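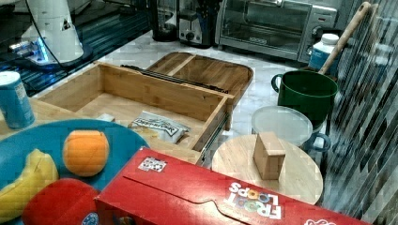

Können Roboter schon die Küche aufräumen?

Stell dir vor, du kommst aus der Schule, und die Küche sieht schlimm aus. Das Frühstück steht noch da, der Toaster ist voller Krümel, und irgendwer hat die Müslischüssel vergessen. Wäre es nicht toll, wenn jetzt ein Roboter käme und alles wegräumen würde? An genau so einer Maschine wird in vielen Ländern geforscht, und es ist unglaublich spannend, wie weit die Leute schon gekommen sind! Aber schau dir mal an, was allein in so einer Küche alles zusammenkommt: eine offene Schublade mit einer Snacktüte darin, ein Teller mit einer Banane aus dem Spielzeugladen, eine große rote Packung Froot Loops, die auf der Seite liegt. Du weißt sofort, was wohin gehört. Der weiße Roboterarm weiß das erst einmal nicht.

Was kann ein Roboterarm richtig gut?

Immer wieder dasselbe machen! In der Fabrik von Plullimier in Gatitz packt ein Arm Dosen in Kartons, 16 Dosen in jeden Karton, den ganzen Tag lang. Er wird nicht müde und ihm wird nicht langweilig. Das klappt so prima, weil jede Dose gleich aussieht und immer an derselben Stelle ankommt.

Zu Hause ist das ganz anders. Da liegt der Löffel heute links und morgen unter der Zeitung. Kein Tag ist wie der andere, und für eine Maschine ist das furchtbar schwierig.

Warum ist eine Tüte schwerer als eine Dose?

Eine Dose ist hart. Wenn der Roboter sie greift, behält sie ihre Form. Eine Snacktüte dagegen knautscht zusammen, raschelt und rutscht weg, und wenn man zu fest zupackt, sind die Chips nur noch Brösel. Deine Finger spüren ganz fein, wie stark sie drücken dürfen. Das hast du als Baby geübt, ohne es zu merken (und dabei bestimmt eine Menge Kekse zerquetscht!). Roboter müssen es auch üben. Oft fangen sie mit Spielzeugobst an, denn das darf ruhig mal herunterfallen.

Und dann die Schublade! Man muss den Rand finden, daran ziehen, aber gerade, sonst klemmt sie. Dann etwas hineinlegen und wieder zuschieben, ohne dass oben etwas heraussteht. Für dich sind das 2 Sekunden. Für einen Roboter ist es eine richtig lange Kette von Aufgaben.

Wie lernt so ein Roboter?

Milagros Cantero arbeitet bei der Firma Skorari und bringt dort einem Arm namens Rewi das Aufräumen bei. »Wir machen es ihm vor«, erzählt sie. »Ich lenke den Arm mit der Hand, und der Computer merkt sich jede Bewegung. Das Ganze wiederholen wir, bis mir die Schulter wehtut!« Für eine einzige Aufgabe, einen Becher in die Schublade stellen, hat sie es 252 Mal vorgemacht. Danach durfte Rewi es 50 Mal allein probieren. Meistens stand der Becher am Ende drin. Manchmal lag er daneben, und einmal hat Rewi ganz vorsichtig die leere Luft in die Schublade gelegt.

Also, kann er es jetzt oder nicht?

Ein bisschen! Einzelne Handgriffe schaffen manche Roboter schon erstaunlich gut: einen Ball aufheben, einen Klotz umsetzen, eine Schublade zuschieben. Eine ganze fremde Küche aufräumen, mit klebrigem Topf und halb voller Milch, ist für sie noch viel zu schwer. Staubsaugerroboter gibt es zwar schon in vielen Wohnungen, aber die brauchen auch keine Finger.

Probier es selbst aus!

Zieh dir dicke Winterhandschuhe an, mach ein Auge zu und räum ein paar Sachen vom Tisch in eine Schublade: einen Ball, eine leere Tüte, einen Bauklotz. Nimm lieber nichts aus Glas. Was geht leicht, was fällt dir dauernd herunter? Lass danach deine Eltern oder Geschwister ran und stoppt die Zeit.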